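Section 4. Putting the gears on the plate

By now you should have your Vornitz plate unpacked and wiped, and the gears sitting in a little dish or tray where they can't roll off and hide under the sofa. This is the part most people look forward to, and it goes quickly once you have the feel of it. Please don't hurry, though! The gears are small, the pegs are short, and a calm ten minutes now will spare you a lot of fiddling when you get to the center gear in Section 5.

Before you start

Lay the mat on a table that doesn't wobble, in good light. A plain dark mat is best, as the teeth show up clearly against it and the soft surface keeps the plate from skating about. A few wrinkles won't hurt, but smooth out any that fall right under the plate. If your mat came tightly rolled, leave it under a couple of heavy books overnight.

You will need:
The ring plate
The three outer gears
A soft, dry cloth
The small bottle of light oil (leave it closed for now)

Note: The gears in the Vornitz set are matched to their own plate. If you also own the larger Fenix set, keep the two in separate trays. They look very much alike once they are out of the box, and a Fenix gear will go onto a Vornitz peg just far enough to fool you.

4.1 Placing the outer gears

1. Set the plate down in the middle of the mat, pegs pointing up. Press lightly on opposite sides of the ring. If it rocks, lift it and look for a crumb or a bit of packing foam underneath.

2. Turn the plate until one peg is at the top, farthest away from you. Leave that peg for last. You'll be reaching over the other two positions less often, and your sleeve will thank you.

3. Put the first gear at the lower left and the second at the right. Lower each one straight down and let it settle under its own weight.

4. Pick up the third gear by its edges and bring it over the top peg.

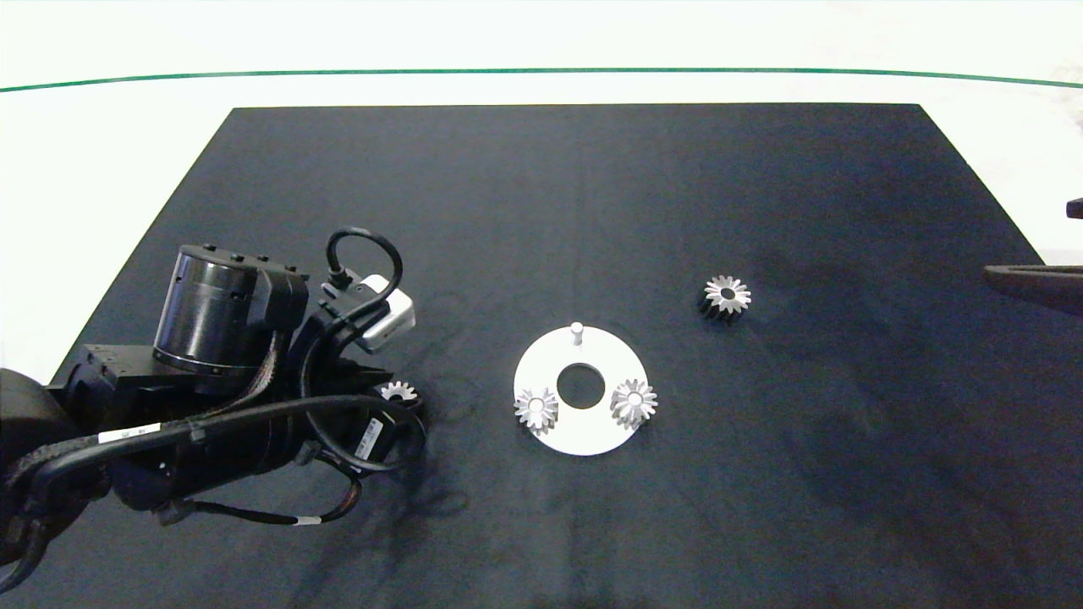 Fig. 1. Two gears on the plate, with a peg standing near the top edge.

Caution: Keep the small parts away from young children and pets. If children are helping (and they do love this part), hand them one gear at a time.

4.2 Checking a gear before it goes on

Should a gear refuse to go down, take it off again and have a good look at it. Nine times out of ten there is a bit of fluff in the bore, which is our word for the hole in the middle.

5. Lay the gear flat on the mat, by itself, with clear space on every side. Look straight down through the hole. You want to see the mat through a clean, round opening.

6. Run a fingertip slowly around the teeth. They should all feel alike. A small rough spot can be eased off with 2000 grit paper, used dry and with hardly any pressure – two or three strokes, then feel again.
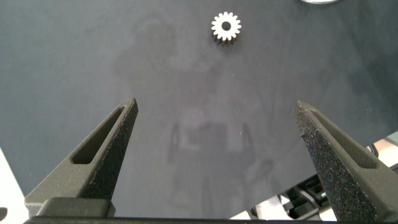

Fig. 2. Gear laid flat on its own, hole clear.

7. Wipe the gear with the cloth, turn it over, and do the same on the other side. Cloth fibers are fond of hiding between the teeth, so give it a gentle puff of air as well.

Note: Please don't clean out the bore with a drill bit or a round file, however tempting it may be. Opening up the hole even slightly lets the gear lean, and there is no putting the material back. If a gear really won't fit, write to Huaranga spare parts and ask for bag 263. Ruth Condori looks after those requests and will want to know which position the gear was meant for.

4.3 Seating the last gear

8. Hold the gear level and look down through its hole for the end of the pin. When you first find it, it will probably be off to one side of the opening. Move the gear a hair at a time toward the side where the pin shows, until the gap looks even all the way around.
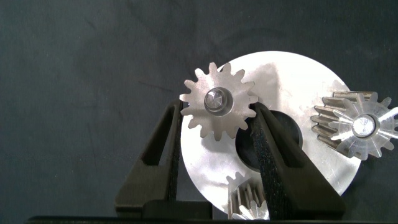 9. Let the gear drop. If it catches partway, don't push. Lift it clear, level it and try again, giving it a tiny turn back and forth as it goes down. Pressing on one side will only wedge it more firmly.

10. Spin each gear gently with one finger. All three should turn freely and lie flat, and it's quite all right for the teeth to reach out past the rim of the plate.

11. Check that the opening in the middle of the plate is clear. You'll need that space in the next section.

Caution: Don't oil anything yet. Oil on the pegs at this stage creeps onto your fingers and from there onto everything else. Oiling is covered in Section 6, and the Jondirero oil in the box goes a very long way.

If you need to stop here, slide the mat and plate together onto a tray and cover them with a clean dish towel. Carrying the plate by its rim with the gears on is best avoided, as they can lift off their pegs when the plate tips.

Continue with Section 5, Fitting the center gear.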